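Comparing two camera setups in the simulator before we buy – which one for the arm?
Posted by Ilham El Sherbiny, November 2024

ilham_es
Hello all. We must choose a camera for the Pilline arm, and before spending money I try the candidates in simulation. The Dimard model is wide, the Betancur model is narrower. I drive both through the same house and save the views. My first problem is close walls. When the camera stands near one, the brick texture becomes big and soft, and the matcher finds very little to hold. 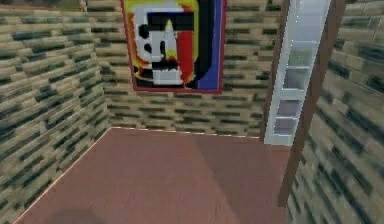 With the narrow lens I lost tracking 3 times on one route, with the wide lens not at all. The controller was the same for both, at 25 frames per second.

cosimo.m
I would not trust this result. A blurred texture is a fault of the renderer and says little about the lens. Did you change the texture filter?

ilham_es
Not yet. My list for tonight:

1. Repeat the route with sharper wall textures.
2. Add the views with plain walls and one armchair, where there is almost no texture at all.

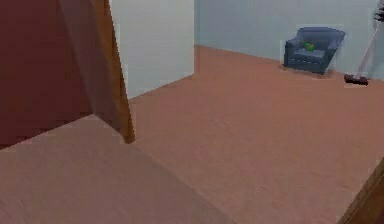

3. Run the Betancur again with the camera mounted lower on the wrist.

harvey_d
Number 3 is the one I want to see. We had the Betancur on a real gripper in April and the mounting height mattered more than the lens. Please also try the room with the patchwork chairs. Thin chrome legs are hard for any depth camera, and the plant stem too.

ilham_es
Good idea, I have it already. 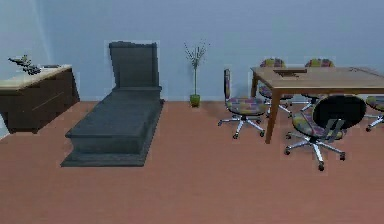
Room with the office chairs, plain blue wall and open floor in front.

yeseo_ok
Sorry, but I disagree with Harvey. Simulated depth is perfect unless you add noise, so the chrome legs will look easy for both cameras. You will learn nothing from them before you have a noise model.

harvey_d
Fair point about the noise. I still think the wrist height is worth testing.

cosimo.m
And doorways? For us the handle is the real task, the gripper must find it from about 2 meters.

ilham_es
I have one doorway view. The handle is dark on a pale door, so the contrast is good.

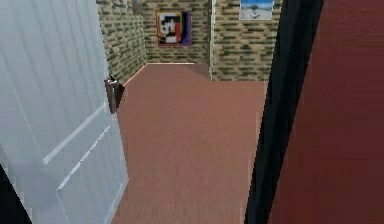
Open door with lever handle, brick-pattern room behind.

cosimo.m
Better. I would start from this one and leave the chairs for later.

ilham_es
Okay. I will add noise first, then post the numbers for both cameras.

Last updated: 2 days ago
Contact – © Inilport Forum – Back to top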